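What an Open Day Should Report

March 26, 2026

Two open days ago, the automation lab at Sotetti ran its bin-picking cell behind a sheet of acrylic, played music over it, and announced a success rate on a banner. This year the acrylic and the music were gone, and the cell ran through the whole afternoon with a printed log hanging from a clipboard next to it. I think the second format is the correct one and that other labs should copy it, including the parts that make the hosts uncomfortable.

The log was the work of Léonie Pruvost, who maintains the cell. It listed attempts, grasps, drops, and operator interventions. Before the doors opened the count stood at 3,883 attempts since September. Interventions were broken down by cause, and the largest category was "block against wall." A visitor who read only that line would have learned more about the state of bin picking than from most conference videos.

A block lying in the open is an easy target. A block lying against a side wall leaves no clearance for one of the two fingers, and a pair of blocks lying side by side presents the same problem without any wall. The planner can push first and grasp second, or it can approach at an angle, or it can give up and take something else. Each option costs cycle time. Demonstrations usually avoid the question by arranging the parts.

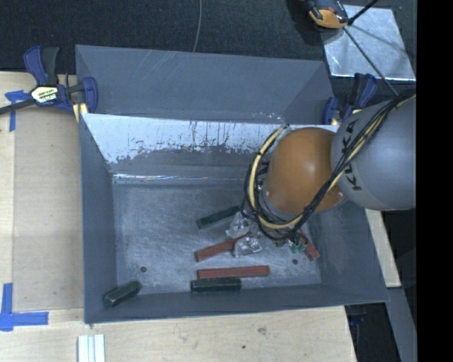 Why use plain blocks when factory parts are more complicated?
Plain blocks keep the part geometry constant, so a failed grasp can be traced to pose, clearance, or perception. Once those failures are understood, a more complicated part can be brought in with fewer unknowns.

The answer is sound as far as it goes. My objection is that labs tend to stay with blocks for longer than the argument supports. Dale Melnyk, who buys equipment for a stamping shop and had driven in for the afternoon, put it to the hosts directly: his parts arrive oily and nested, and he wanted a number for those. There was no number. Pruvost told him so, and wrote the request on the back of the log. I count that exchange as the most useful two minutes of the day.

Compare the Bostum demonstration I attended last fall. Visitors were shown 100 consecutive picks with no failures. When I asked how the parts had been loaded, the presenter said they were "randomized," and it took three further questions to establish that an operator spread them by hand between runs so that none touched. The hardware was fine. The figure was true, and it described a task that no customer has.

Sotetti's afternoon figures were less attractive. In 164 attempts, the operator had to step in 47 times. Carter Ross, who runs the program, argued to me that publishing this does harm, that visitors carry away the ratio and forget the conditions. He has a point about memory. I still think the remedy is to print the conditions in the same type size as the ratio, which the log did: dump height, lighting, gripper revision, and whether the bin had been shaken between cycles.

There are two things I would change. The log recorded no time per pick, so a visitor could not tell whether a careful grasp took four seconds or fourteen. It also counted a pick as complete once the block left the bin. For most buyers the pick is complete when the part is placed in a known orientation, and the gap between those definitions is where a large share of integration money goes.

Both are simple additions to a form that already exists. Pruvost has said she will add the first. The second needs a fixture, and Ross has not yet approved one.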